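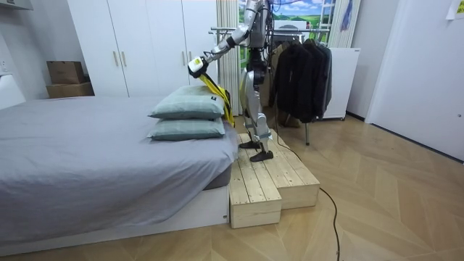

Freshwater Fishery Management, Unit 4
Stocking density and fish welfare in small stillwaters

Purpose of this session
Students should be able to estimate the standing stock of a small coarse fishery and judge whether further stocking is justified. The written exercise at the end is to be handed in before the December break.

1. Standing stock
Standing stock is the total weight of fish present in a water, normally given in kilograms per hectare. Catch returns alone are a poor guide to it. A heavily fished lake may show high catches from a modest stock, as the same fish are caught repeatedly.

2. Case water: Clirkeck Pool
Clirkeck Pool covers 1.5 hectares and holds carp, tench and roach. The most recent netting survey gave an estimate of 278 kg per hectare. Of the carp handled, 11 showed mouth damage and were recorded separately. Growth in the tench was slow for their age – a common sign of competition for natural food.

3. Dissolved oxygen
Oxygen should be measured at dawn, when levels are normally at their lowest. At Clirkeck the summer reading at the dam fell to almost 60 per cent saturation. The shallow bay at Rimen End was not sampled, and students should bear this in mind when using the data.

4. Handling
Fish should be kept out of the water for as short a time as possible. Unhooking mats must be wetted before use. Keepnets are not permitted for carp on the case water.

Exercise
Calculate the total weight of fish in Clirkeck Pool. State whether you would approve the introduction of 15 further carp, and list any additional survey work you would require first. Maximum two pages.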